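Hand-Held Gripper Comparison — Pre-Session Safety Checklist
Bench: Bodthorpe, white-top table
Units checked: Penier hand-held, Conneely hand-held
Cycles on the Penier fingers before this check: 1,897
Marks: OK / WATCH / FIX

1. Table and surroundings

1.1 Table stable, brakes on. OK
1.2 Cables off the floor. OK
Comment: New clips under the table edge. Huge improvement! I used to hook my foot on the USB line at least once a session.
1.3 Light even across the work area. OK
1.4 Test objects inspected for chips and sharp edges. FIX
Comment: One ceramic cup has a chipped rim. Pulled from both test sets so the two grippers still get the same objects.

2. Conneely hand-held

2.1 Trigger returns fully when released. OK
Comment: Lovely light trigger on this one, and the spring has stayed consistent all month.
2.2 Finger screws to torque. OK
2.3 Pads bonded, no lifting at the corners. WATCH
Comment: Left pad is starting to lift at the tip. Fine for soft objects, but I'd swap it before the glass jars.
2.4 Camera mount tight, lens clean. OK
2.5 Pinch guard fitted. OK
2.6 Battery door latched. OK
Comment: Battery at 89 percent at 9:40 in the morning, plenty for both blocks.

3. Penier hand-held

3.1 Trigger returns fully when released. OK
Comment: Heavier than the Conneely and I've come to like it. You get a real sense of how hard you're squeezing, and my grip force logs are much smoother for it.
3.2 Jaw opens to full travel without rubbing. OK
3.3 Threaded inserts in the finger arms seated flush, no spinning. OK
Comment: Very happy with the brass inserts. The old fingers had screws straight into the print and they stripped every few weeks.
3.4 Finger arms free of cracks near the holes. OK
3.5 Pad covering intact. WATCH
Comment: The rim is a bit rough on the left pad. Grip is still excellent — it held the wet bottle in every trial yesterday — but look at it again after the next block, and replace it if any threads reach the contact face. 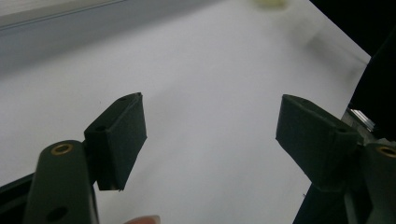 3.6 Operator's hand position. WATCH
Comment: It's easy to creep forward when you're concentrating on a small part. Keep fingertips behind the front of the body whenever the jaw is moving. The Conneely guard would be a great thing to copy over, and I've sketched a version that clips on without tools.
3.7 Camera view clear of loose straps and sleeves. OK

4. Controller and logging

4.1 Stop button cuts logging and releases the jaw. OK
Comment: Tested with each gripper plugged in. Grutum 2 responds noticeably faster than the previous controller, and the status light is finally bright enough to read from the chair!
4.2 Firmware the same for both sessions. OK
4.3 Clocks synced. OK
4.4 Force limit set before the first grasp. FIX
Comment: The limit went back to default after a restart. Now set by hand and written on the whiteboard. Check it every time you power up until there's a patch.

Open items

Replace the chipped cup.
New left pad for the Conneely before the glass jars.
Print the clip-on guard for the Penier, 2 copies.
Report the force limit reset to Grutum.

Cleared for the soft-object block with both grippers. Glass jars wait for the new pad.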